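Notebook, textile conditioning
October, entry 8
Started 09:40

Continuing the shrinkage work on the Duner sheeting. Last entry ended with the unwashed control pieces cut and marked but not measured. Measured them this morning after they had been lying flat overnight in the conditioning room. Door had been propped open at some point, so the humidity trace has a bump in it shortly after 06:00. I am accepting the readings. If anyone disagrees, the pieces are still in the flat drawer and can be done again.

Marking

The laundry pen that came with the Padstead order bleeds along the warp. After one wash the dot turns into a short dash and the center has to be guessed. Went back to stitched marks, single thread, contrasting color, knot on the reverse. Slow to put in but the reading is repeatable to within the width of the thread. Gauge length is 800 mm in both directions on all pieces. Earlier pieces with the pen marks are kept for the file but should not be averaged in with these.

Edges overlocked on all four sides. On the first batch I left the selvage on, and it drew in more than the body of the cloth and pulled the nearest marks toward it. Selvage now removed from everything before cutting to size.

Load and ballast

Hildegard Kasten pointed out that the ballast in the first runs was mixed, some of it terry, and that the terry holds so much more water that the drum load was not comparable from run to run. Agreed. Ballast is now plain woven cotton only, hemmed, washed at least two times before first use. Dry mass of test pieces plus ballast is made up to the same figure each time on the bench scale. Terry pieces moved to the rag bin so they do not find their way back.

Detergent is the La powder without brightener, from the open tub. Dissolved in warm water before dosing. Undissolved powder left pale streaks on the dark Pratness twill last month and it took an extra rinse to clear them, which spoiled that set for shrinkage.

Washing

Cotton program, no prewash, final spin at 1000 rpm. Machine run empty once beforehand at the same temperature to clear residue from whatever was in it last. Seal wiped down by hand after the empty run. Pieces go in unfolded, alternating with ballast, so the sheeting does not wrap around itself. Wrapped pieces come out with hard creases across the marks and these do not press out without tension.

Door left wide open between runs. With it shut, the drum stays damp and the second load of the day starts with more water in it than the first.
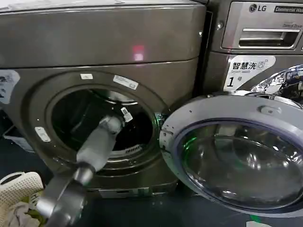 Drying

Flat on the mesh racks, no pegs, no tumble. Pieces smoothed by hand without pulling. I have tried to keep this step the same each time, but it is the weakest part of the method and two people will not do it alike. Suggest one person lays out all pieces for a given fabric.

Line drying was tried on spare sheeting for comparison. Warp came out longer than the flat-dried pieces when hung warp vertical, as expected from the weight of the wet cloth. Not pursued.

Measuring

Pieces back to the conditioning room until mass is steady between two weighings, then measured on the glass-topped table. Three positions in the warp, three in the weft, mean taken for each. Steel rule, same one every time. The long wooden rule has a worn end and should not be used for this.

Results so far, notes only

Duner sheeting: warp shrinks more than weft, all pieces. Most of the change comes in the first wash. The second adds a little in the warp and nothing I can separate from reading error in the weft. Figures are in the bench sheet and will be typed up when the set is finished.

Pratness twill: slight skew after washing, visible as a lean in the stitched square. Both diagonals now recorded as well as the sides. I did not do this on the first pieces and cannot recover it, so skew will be reported for the later ones only.

Padstead poplin: not started. The roll has a fold line down the center from storage. Cut clear of it.

Open points

Water hardness not checked since the filter was changed. Needs doing before the poplin.

Fill level seems to vary a little between runs with the same dry mass. Could be the machine weighing the load for itself. Will try logging the meter before and after each run and see whether it tracks with anything.

Spare stitched blanks are in the second drawer, wrapped in tissue. Please do not press them.

Stopped 16:20. Second set of sheeting on the racks, to be weighed first thing.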